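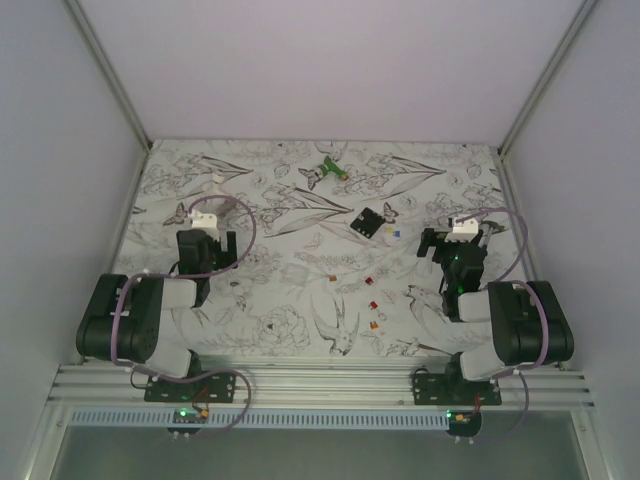 ## Teaching by hand: a talk with Thanakorn Jaidee

Thanakorn Jaidee spent nine years repairing wiring looms before he drove a robot arm. He now works for Kesell, a small firm that records people doing fiddly jobs by remote control so that a machine can later be trained on the recordings. The job this spring is blade fuses, the flat plastic kind with two metal legs that you find in most cars.

"I was hired for the fuses," he says. "They had people who knew about robots and they wanted one who knew which way up a fuse goes."

He sits at a desk with a pair of handles, one for each arm. When he moves a handle, the arm on that side moves with it. Squeezing the trigger closes the gripper. He had expected the movement to be the difficult part, and it took him a morning. What took longer was the lack of feeling in his fingers.

"When you push a fuse into a block with your hand, you know it has gone in. There's a small give and then it stops. With the arms you get nothing back. You have to learn what it looks like when it stops."

His first full session was in February and he kept 17 attempts out of 56. The others were dropped for the usual reasons: a fuse pushed across the table, a leg caught on the side of a slot, a gripper closed on air. I asked whether failed attempts are any use. He says the ones where he fumbles and then recovers are kept, if the recovery is clean. The ones where he gets cross and starts poking at things are thrown out.

"You can tell on the playback. The arm looks bad-tempered."

The fuses start out lying loose on the table, and their places are changed between attempts. He used to lay them out himself and found that he was being kind to himself, putting each one where it was easy to reach. Now a colleague at Sombatkul, the company paying for the work, sends a list of starting positions and he follows it.

The table covering was another change. The early recordings were made on a bare white top. When Kesell moved to a sheet printed with birds and flowers, Thanakorn thought it was a joke.

"I complained about it for a week. There's a butterfly near one of the boards and my eye kept going to it. But the model had learned that anything dark on white was a thing to pick up, so I understood why they wanted drawings."

Most of what he knows about the last few centimetres comes from the wrist view. A wide view is good for getting both arms to the right part of the table, he says, and not much help after that. From close in he can see whether the fuse sits between the two fingers and which way the legs point. 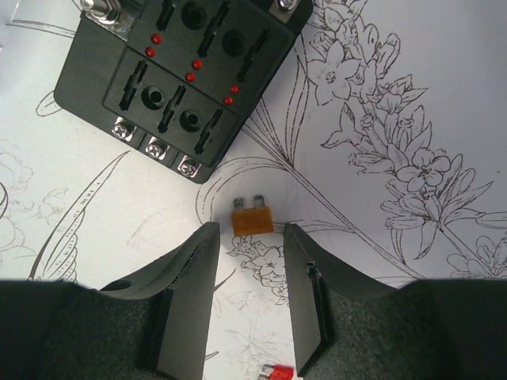

"If the legs point towards the block I leave it as it is and come down over the plastic. If they point off to the side I have to turn the wrist first, and I'd sooner do that before I close than after. Once you've gripped it crooked, you're stuck with crooked."

He takes the fuse by its coloured body and keeps the fingers off the metal. He also stops for a moment above the slot before going down. That pause was not in his instructions. He did it out of habit, and the engineers asked him to go on doing it because it gave the recordings a clear point where one part of the task ended and the next began.

The target for the fuse task is 700 good recordings. Two other people share the driving, and their styles are easy to tell apart. One lifts everything very high before moving across. Thanakorn stays low and slow. They argued over it until Kesell decided to keep both ways.

His best run so far is 47 kept attempts in a day, and he was no use for anything that evening. He now takes a break every hour and does something with his own hands, usually making tea.

I asked if it bothered him to be training a machine in work he used to be paid for. He thought about it for a while.

"I did fuses for years and I didn't love fuses," he says. "Looms I'd mind about. If they ask me to do looms, I'll want to talk about the money."

The next task on his list is seating small boards into a socket, which he has tried twice and not enjoyed. The pins bend.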